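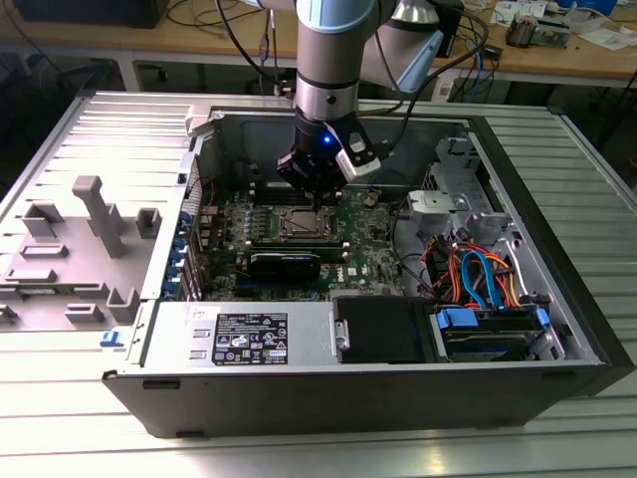
ketsara_s wrote:
Long post, sorry, but I've been saving this up since August and I'm happy to finally have numbers. Our small group at Millorthorpe has been working on a way to teach an arm to take old desktops apart, and the tower lying on its side on the slatted table is the one we use for most trials. The method (we call it Cladillow) doesn't plan the whole job up front. It lines the gripper up over the processor socket, stops, takes a fresh look, and only then picks its next move. With the extra look we got 30 good lifts out of 40. Without it, same arm, same boards, we were nowhere near that, and I did a little dance in the hallway!

kamolp wrote:
Congratulations, that's lovely work. I do have to grumble a bit, though. Stopping to look again is an old trick. How do you know the gain isn't just from going slower?

ketsara_s wrote:
Fair question, Kamol. Chae-won ran a slow version with the pause but no new look, and it did no better than the fast one. Only one afternoon of trials, so I wouldn't carve it in stone. 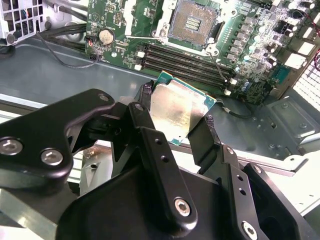
ketsara_s wrote:
Coming back to the failures, since a couple of you messaged me – most of them come after the grasp, when the chip shifts between the pads. We score a lift as good only if the chip clears the board and stays in the fingers for 3 seconds. Tilt doesn't count against it, so a chip held at a slant over the chassis floor like this one isn't marked down for the angle. The wrist view is where we judge all that.

kamolp wrote:
See, there I really disagree. If you ever want to put a chip back in a socket, tilt is the whole ballgame. I'd report both scores.

flelteo_fan wrote:
I'm with Ketsara on this. For recycling, who cares about the angle? It's going in a tray.

ketsara_s wrote:
You're both right, you know. I'll talk to Apinya about adding a tilt score, and we can go back through the old recordings on Wednesday. Kamol, if you have a favorite way of measuring it, please send it over, I'd be glad of the help.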